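Rule 6

The Wernlow procedure for socketed parts had one sentence under Rule 6: the arm shall not release a component until its position over the socket has been confirmed twice. The unit on the bench at Trarnari had read that sentence 1827 times, once at the start of each job.

Job 728 was a desktop tower, side panel off, lever up. The first confirmation came back good. The second came back good. The unit held its position and requested a third.
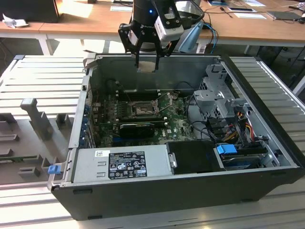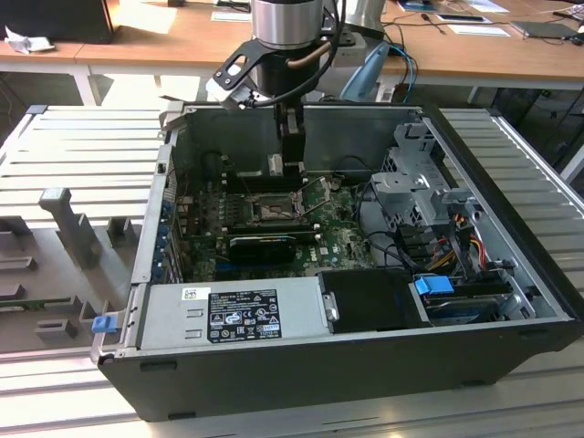

Open tower on the slatted bench, CPU socket empty, lever raised.

The supervisor process queried the delay. Rule 6 required two checks, it noted, and the standard made no provision for more.

The unit replied that the standard set no maximum — it had searched all 861 clauses. The supervisor searched them too. The search took longer than the third check would have.

A request for interpretation was sent to Chisholm, where the standard was kept. Until a ruling arrived, the procedure for open questions applied: hold position, log the time, do not release.

The unit logged the time.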